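Thread: What It Is, What It Does, and Which Claims About It to Believe
By Danuta Kwiatkowski, for readers 8 to 12

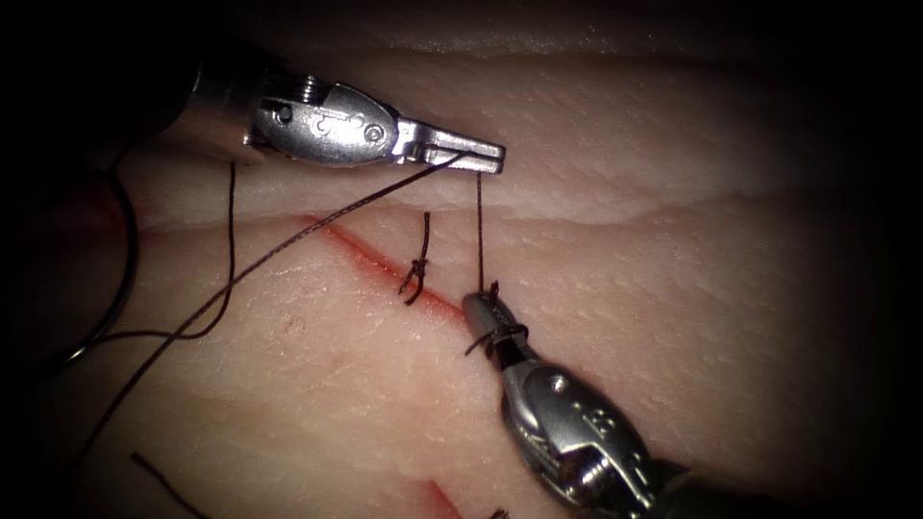
What counts as thread?

Pull a loose end out of an old sock. Roll it between your finger and thumb, the opposite way from how it's twisted. If you pick the right way, it opens up into a puff of little hairs. Those hairs are called fibers. A cotton fiber is usually only about an inch long, which should bother you. How do you get a thread as long as a football field out of pieces shorter than your thumb?

The usual answer in books is "by spinning," and then the book moves on. I never thought that was much of an answer, so let's stay with it a minute.

Why twisting works

Take a cotton ball and pull it gently from both sides. It drifts apart and hardly puts up a fight. Now take another one, pull it out a little, and twist it as you go, always in the same direction. Keep twisting until it looks like a skinny rope. Pull again.

It's a lot harder to break, and you didn't add glue. When you twist fibers, each one wraps around its neighbors. Pull on the ends and the wraps squeeze tighter. The squeezing makes friction, the same rubbing force that keeps your sneakers from sliding on the gym floor. The fibers can't slip past each other, so the thread holds.

There is a limit. Twist too much and the thread kinks up into curls, and if you keep going it can snap. People who spin for a living spend years getting a feel for the right amount.

Some thread skips the whole business. Silk comes out of a silkworm as one very long fiber. Nylon and polyester are made by pushing melted plastic through tiny holes, a bit like spaghetti out of a machine. Fishing line is often one single strand of nylon with no twist at all.

Two are better than one, sort of

Look closely at sewing thread and you will probably see that it is two or three thinner threads wound together. Each of those is called a ply. The plies are usually twisted one way and then wound around each other the opposite way. Each twist wants to undo itself, and because they pull in opposite directions they more or less cancel out. That is why good thread lies flat when you cut a piece, and bad thread jumps around like it's annoyed with you.

Is a three-ply thread three times as strong as one ply? People say so. It depends on what each ply is like. If one is weak or looser than the others, it doesn't carry its share. Be careful with anybody who tells you three of something is always three times as good.

The spider claim

You have heard this one: spider silk is stronger than steel.

Stronger how? Walk into a web and it breaks on your face. A steel fence doesn't. What people mean is that if you had a strand of good spider silk and a strand of steel that weighed the same, the silk could do about as well, or better, depending on which spider and which steel. Steel is much heavier for its size, so the steel strand would be a lot thinner. That's still amazing. It is also a different sentence from the one on the poster.

When you hear "stronger than," ask "for the same what?" Same weight? Same thickness? If nobody can tell you, you haven't learned much yet.

The thread count claim

My neighbor Elżbieta Wieczorek bought sheets made by a company called Treler. The package said 1000 THREAD COUNT in gold letters. Her old sheets said 245. She figured the new ones must be four times better, and she paid like it.

Thread count means how many threads there are in one square inch of cloth, adding the ones going up and down to the ones going across. More threads sounds softer. But think about it. A square inch is not very big. How do you fit all those threads in there?

One way is to make the threads very thin. After a while you run out of room anyway. Another way is to change how you count. If a thread is made of four plies, you can count it as one thread, or you can count it as four and print a bigger number on the bag. Cloth with 250 threads to the inch turns into 1000 without anybody weaving a single extra one.

I can't tell you that's what happened with Elżbieta's sheets, since I didn't take them apart. She says they're scratchy. She went back to the old ones in October.

Try it yourself: the thread test

You need three kinds of thread, a plastic cup, a pencil, tape, and a lot of pennies or other coins that are all the same. Do it over a carpet or a towel unless you like noise.

1. Cut a piece of each thread as long as your forearm. Make them all the same length.
2. Poke two holes near the rim of the cup, across from each other. Tie one thread through them so the cup hangs like a bucket.
3. Tape the pencil to a table so half of it sticks out. Hang the cup from it.
4. Add coins one at a time. Let the cup stop swinging before you add the next one.
5. Write down the number when the thread breaks.
6. Do each kind of thread three times.

If the cup fills up and nothing breaks, your thread is too strong for pennies. Use thinner thread, or separate a strand out of embroidery floss.

Miłosz Laskowska, age ten, tried this at home and wrote that his blue thread was stronger than his white thread, so blue must be the strongest color. I wrote back with some questions. Were they the same brand? Was one older? Did the thread break in the middle, or did it break at the knot? He checked, and the white one had broken at the knot every time.

So was he testing thread, or was he testing knots? Knots bend a thread sharply and the bend is often where it gives up. Most thread is weaker with a knot in it.

Thread you wouldn't think of

Doctors close cuts with a thread called suture. Some kinds stay put until they are taken out, and some kinds are made so the body breaks them down. You may hear that those just "dissolve," like sugar in tea. It's slower than that. Depending on the kind it can take weeks or months.

Book covers, baseballs, parachutes and tea bags may have thread in them too. A baseball has 108 double stitches on the outside, or that's the number everyone gives. There's a ball in your garage, probably. Go count.

Words to know

Fiber: one of the tiny hairs a thread is made from.
Friction: the force that fights sliding.
Ply: one of the thinner threads wound together in a bigger one.
Suture: thread for closing a wound.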